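Leaf Litter Depth and Ground Beetle Activity at Two Woodland Plots

Surachet Inthanon
Field Methods in Invertebrate Zoology, final report
Submitted February 2, 2026

Summary

Ground beetles (family Carabidae) were sampled with pitfall traps at two woodland plots, Tovell and Achterberg, during July. The plots have similar tree cover but differ in litter depth. More carabids were caught at Tovell, where the litter is deeper. The difference was clear for large-bodied beetles and weak for small ones. Litter depth and soil moisture were not separated by this design, so the result should be read as an association between beetle catch and a group of related site conditions.

1. Background

Most ground beetles hunt or scavenge on the soil surface, usually at night. During the day they shelter under bark, stones and dead leaves. Litter affects them in several ways. It holds moisture, evens out temperature near the soil, and supports springtails, mites and small worms that serve as prey. It can also slow a walking beetle down, and this matters for any method that depends on beetles walking into a trap.

A pitfall trap does not measure population density. It measures how many animals are present and how much they move. A site with few but very active beetles can give the same catch as a site with many sluggish ones. The term "activity density" is used in this report for that reason.

The question was whether activity density differs between a deep-litter plot and a shallow-litter plot in the same month, and whether any difference depends on body size.

2. Sites

The Tovell plot is an oak and beech stand on level ground. Litter is continuous and in several layers, with the lowest layer partly broken down and matted. The Achterberg plot is also oak and beech but lies on a slope facing southwest. Leaves collect behind logs and in hollows, and bare soil shows between them. Neither plot is grazed. A footpath runs along the lower side of Achterberg, and traps were kept to the upper side.

3. Methods

Eight traps were set at each plot in a single line. Each trap was a straight-sided plastic cup sunk so that the rim was level with the soil. A second cup was placed inside the first so that the catch could be lifted out without disturbing the hole. A raised cover kept out rain and falling leaves. Propylene glycol diluted with water was used as the preservative, with a drop of unscented detergent to break the surface tension.

Traps were emptied at the end of each week. The catch was poured through a fine sieve, rinsed, and moved to labeled vials of ethanol. Litter depth was measured beside every trap with a steel ruler pushed down to mineral soil.

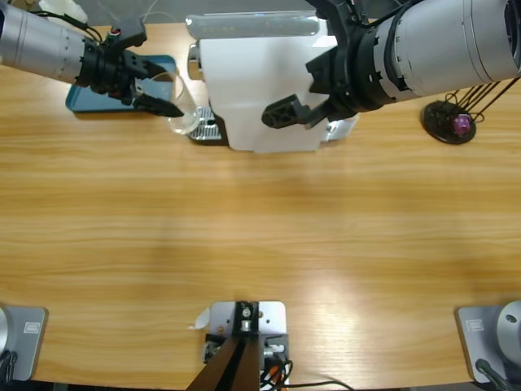

Beetles were sorted under a stereo microscope and assigned to one of 2 size classes, small or large, by comparing body length with a reference specimen. Identification was taken to genus where possible. Specimens with missing or crushed front legs were recorded as Carabidae only, because the antenna-cleaning notch on the front tibia could not be checked. Larvae were set aside and are not included in the results.

Other arthropods were kept but not identified past order. Spiders, harvestmen and rove beetles made up most of this material.

4. Results

The combined catch of adult carabids was roughly 1,000. An exact total is not given because several vials from the first week held loose wing covers and separated body parts that could not be matched to individuals.

Tovell gave the larger catch in every week of sampling. Pterostichus was the most common genus there, followed by Abax. At Achterberg the catch was more evenly divided among genera, and Notiophilus, a small day-active genus with large eyes, was taken more often than at Tovell.

Large beetles accounted for most of the difference between plots. Small beetles were caught in similar numbers at both. Within Achterberg, the traps closest to fallen logs caught more than those on open soil, and these were also the traps with the deepest litter readings.

5. Discussion

The result agrees with the general expectation that large nocturnal carabids favor cool, moist, covered ground. The presence of Notiophilus at Achterberg is also reasonable. This genus hunts springtails by sight and may do better where the surface is open and light reaches it.

The even catch of small beetles is harder to interpret. Deep litter may hold more small beetles while also slowing them, and the two effects would then partly cancel in a pitfall catch. Sifting a known area of litter would test this. That method counts animals whether or not they are moving.

Several limits apply. There was one plot of each type, so litter depth cannot be separated from slope, aspect or soil. Traps within a line are close enough that they may draw on the same beetles, and they should not be treated as independent samples. All sampling was done in one month, and species that breed in spring or fall are likely underrepresented.

6. Further work

A repeat in spring would show whether the pattern holds across breeding seasons. Moving litter between small fenced areas within one plot would be a better test of depth alone. Soil moisture should be logged at each trap. The vials have been kept in ethanol, sorted by plot and week, and the unidentified rove beetles are available to anyone who wants to work on them.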